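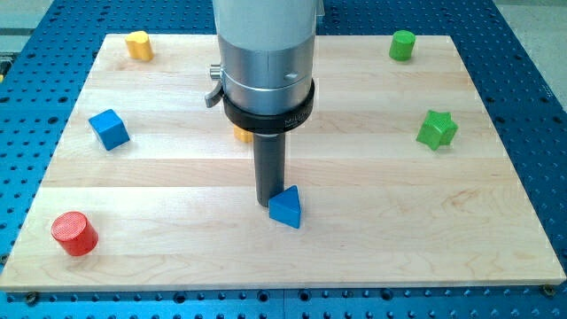
The Pultitero board on the blue table, with a triangular block on it.

Pultitero board and blocks

Version 6 of the notes

Hi! These are my notes and photos for the Pultitero board, a flat wooden work surface with a set of small blocks that get pushed into place on it. I started writing things down after I had to remake a block from memory and got the angles wrong, and the notes have kept growing. If you want to make your own board, or just want pictures of one, help yourself.

What's in the folder

photos/ has 1,014 pictures of the board and blocks
blocks/ has paper outlines for all eight shapes, ready to print
care.txt covers cleaning and refinishing
changes.txt is a list of everything I've swapped or fixed

Of the photos, 154 were taken with the older board from Kutholm, which is darker and has a dent in one long side. They're in their own subfolder (photos/kutholm) so you can skip them if you want everything to match. I like that board, dent and all, but it did go a little cupped over the summer and blocks would drift toward the middle.

The board

It's made of pale wood strips glued side by side. I bought it as a blank from Pisero, a small lumber place that sells offcuts by the bin, and they couldn't tell me what species it was, so I won't guess. It looks a lot like maple to me. There are a few small dark knots. I thought about trading it in for a cleaner piece and I'm glad I didn't – the knots are really handy when I'm comparing two photos and want to know which way up the board is.

The finish has a soft shine. Under strong overhead light you'll get pale patches in some of the pictures, and if you're trying to pick out edges by color that can get annoying. I've left those in.

The table

Blue metal with holes all over, in a regular grid. The holes make mounting easy: line up the board, drop in the bolts, snug them down. Go easy on the last turn! I overtightened one on the Kutholm board and crushed the wood around it. Two table sections meet under my setup, so check that they're level with each other before you bolt anything across them. A folded index card worked for me as a shim.

The blocks

Eight shapes, and the triangle is the one I use most. It's harder than the square because it likes to swing around when you push it off-center, and you end up chasing it. Print the outlines at full size with scaling turned off. If your triangle comes out with one blunt corner, sand the other two to match or it will turn differently depending on which side you start from.

Please keep the undersides clean. A bit of grit under a block will leave a scratch in the finish, and I have several to prove it.

Cleaning

Dry cloth before, barely damp cloth after. No spray cleaner on the wood. In September I redid the finish with a thin wipe-on coat and let it sit until it stopped smelling, and the blocks slid noticeably easier for a while after that. The photos from that stretch are marked in changes.txt.

Known problems

The Kutholm photos don't all have the board facing the same way.
A few outlines in blocks/ still use the old Đinh sheet size, so check the ruler printed in the corner.
The notes on block weight are missing. I need a better kitchen scale.

Use it however you like, personal or work. If you make a board of your own, send me a picture of the blocks too, especially if you've come up with a shape I don't have.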